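3.2 Protocole de collecte

Les démonstrations du corpus Kuveo ont été recueillies sans robot, au moyen de deux préhenseurs tenus à la main. L'opérateur saisit un préhenseur dans chaque main et exécute la tâche directement sur le plan de travail. Chaque préhenseur porte un cube blanc imprimé de marqueurs fiduciaires carrés, dont la détection fournit la pose de l'outil dans le repère de la caméra de tête. L'ouverture des doigts est mesurée par un codeur et transmise par câble à l'unité d'acquisition, à 20 Hz. Les flux sont alignés a posteriori sur l'horloge de la caméra.

Le choix de locaux ordinaires est délibéré. Les premières séries, enregistrées dans la cellule instrumentée du laboratoire Urrutia, produisaient des politiques dont les performances chutaient dès que le fond ou l'éclairage changeait. Le protocole actuel impose donc de conserver le mobilier, les câbles et les objets courants présents sur les surfaces, et n'autorise aucun éclairage d'appoint. Les sites retenus sont répartis entre les bâtiments Listton et Falcombe, pour un total de 15 postes de travail.

La figure 4 montre la configuration bimanuelle sur un bureau courbe.
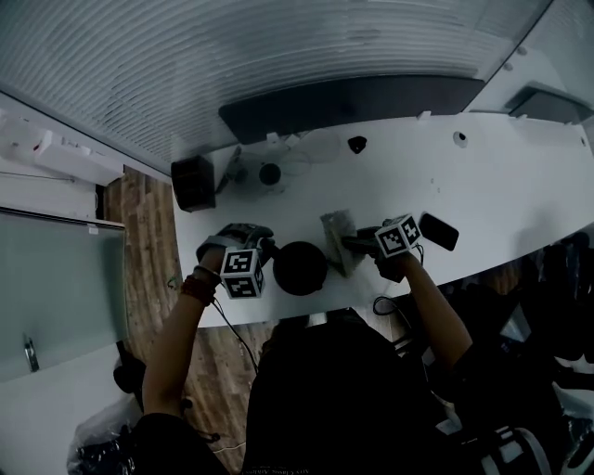 Pourquoi fixer un cube sur chaque préhenseur plutôt qu'un marqueur plan unique ?

Un marqueur plan cesse d'être détectable dès que sa normale s'écarte trop de l'axe optique, situation fréquente lorsque le poignet tourne. Avec un cube, plusieurs faces peuvent être visibles simultanément, et l'estimation conjointe de leurs coins lève en grande partie l'ambiguïté de pose propre au cas plan.

Figure 4. Collecte bimanuelle vue depuis la tête. Les deux préhenseurs portent chacun un cube de marqueurs ; celui de droite est au contact d'un objet beige froissé.

Chaque épisode débute par une phase de calibration au cours de laquelle les deux cubes sont présentés à la caméra, immobiles, puis rapprochés l'un de l'autre. La transformation relative obtenue sert de contrôle : au-delà d'un seuil fixé avant la campagne, l'épisode est rejeté et l'opérateur recommence. La consigne de tâche est ensuite lue à voix haute. Elle précise l'état final attendu, mais ni l'ordre des sous-actions ni la main à employer. Cette latitude augmente la variance des trajectoires, ce qui complique l'apprentissage par régression directe – nous y revenons en section 4.1 – mais elle évite de figer une stratégie propre au rédacteur de la consigne.

La campagne, ouverte le 17 avril 2023 et close en juillet, a fourni 1 046 épisodes bruts. Le filtrage automatique en écarte une partie selon deux critères : perte simultanée des deux cubes pendant plus de 20 images consécutives, ou discontinuité de la pose estimée incompatible avec un mouvement humain. Les épisodes restants sont relus par un annotateur, qui marque le début et la fin de chaque contact. Au terme de cette relecture, 455 épisodes bimanuels ont été conservés pour l'entraînement. Les épisodes comportant une erreur suivie d'une reprise n'ont pas été supprimés ; ils sont signalés par une étiquette distincte et utilisés uniquement dans l'ablation du tableau 3.

Deux limites doivent être mentionnées. D'une part, la surface claire de certains bureaux réduit le contraste avec la bordure blanche des cubes, et la localisation des coins se dégrade lorsque l'éclairage est faible. D'autre part, les câbles des préhenseurs contraignent les rotations de grande amplitude. Les opérateurs tendent alors à décomposer le geste en plusieurs prises, comportement que la politique apprise reproduit même lorsque le bras cible n'est soumis à aucune contrainte de ce type. Une version sans fil des préhenseurs est en cours d'évaluation ; les données correspondantes ne sont pas incluses dans le présent corpus.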